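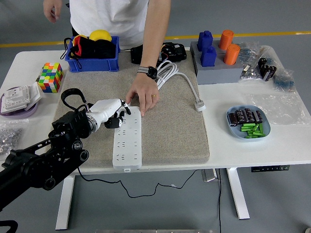

Bernadette Roussel
Instructor, Build a Robot Arm at Home
Handout 3, October 2023

Okay, hands and grasping! By now your arm should move all its joints without complaining (mine took 2 evenings and one very dumb wiring mistake, so don't panic).

Start with something long and awkward. I like a power strip, unplugged, laid at an angle on a felt mat. Felt is great because things don't skate off when the fingertips bump them, and they will bump them. Have a friend steady the far end with one hand while you bring the fingers in over the near end. Go slow!

Keep small parts in trays or bags away from the mat. I've lost roughly 7 nuts under my fridge and I'm still mad about it.

Before next class:
Try the approach from the left, then from the right
Leave slack in the wrist cable, more than you think
Write down your servo limits and bring them, Capucine Tessier will go over them with you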